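# Measuring toilet leaks in multi-unit housing – speaker notes

Slot: Wednesday, 2:15 p.m. Slides advance on my clicker, not the desk laptop.

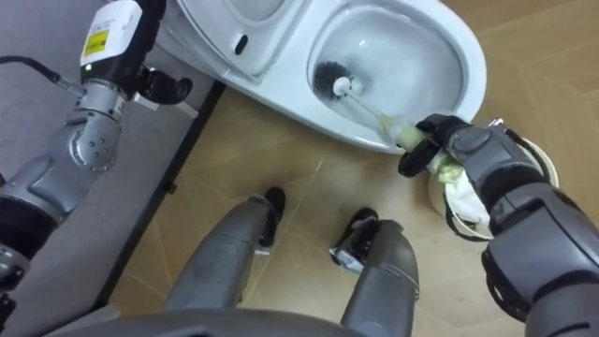
**Slide 2 – Why toilets**

Start with the meter data. Civside sub-meters every unit in its two older blocks. The overnight window, 2 to 4 a.m., should show long runs of zero flow. In many units it doesn't. A steady low flow in that window is nearly always a toilet.

Define terms early. "Leak" in this talk means water passing from tank to bowl without a flush. Supply line drips are a separate problem and are left out of the figures.

**Slide 3 – The sample**

- 1,042 units on the meter system
- 200 picked for inspection, split between the two blocks
- Inspection done by Fomaleo, same checklist in each unit

Say clearly that the 200 were drawn at random. I was asked about this last time and answered badly.

**Slide 4 – Failure modes**

Flapper wear is the most common. The rubber hardens, the edge warps, and the seal goes. Slow loss, hard to hear.

Fill valve set too high. Water runs over the top of the overflow tube all day. Easy to spot with the tank lid off, and a quarter turn on the float screw usually fixes it.

Chain too short or caught under the flapper. Often follows a repair. Mention that tenants tend to report this one, as it makes noise.

**Slide 5 – Dye test**

1. Lift tank lid, add dye tablet.
2. Do not flush.
3. Wait 15 minutes.
4. Check bowl for color.

Limits of the test: in-tank cleaning blocks already color the water, so remove the block and flush until clear before starting. A very slow leak can pass at 15 minutes and fail at an hour. We used the short wait for all units and may have missed some.

Pause for questions – this is where the plumbers in the room will want to talk.

**Slide 6 – Alert threshold**

Trustholm's default alert triggers at 1,000 gallons of unexplained use per unit per month. We ran the same records at 500. The lower setting catches flapper leaks weeks sooner but also flags humidifiers, ice makers and people who work nights.

Our current setting is 500 with a second check on the overnight window. Don't go into the filter settings unless asked. They're in the handout, page 3.

**Slide 7 – Parts**

Carry two flapper sizes, two-inch and three-inch. Measure the flush valve opening before ordering. The Hodžić block has both sizes, sometimes on the same floor, so the unit list now has a column for it.

**Slide 8 – Next steps**

Repeat inspection in November on the same units. Add the one-hour dye wait for any unit with overnight flow and a clean first test.

Leave this slide up during questions. Handouts are on the table by the door.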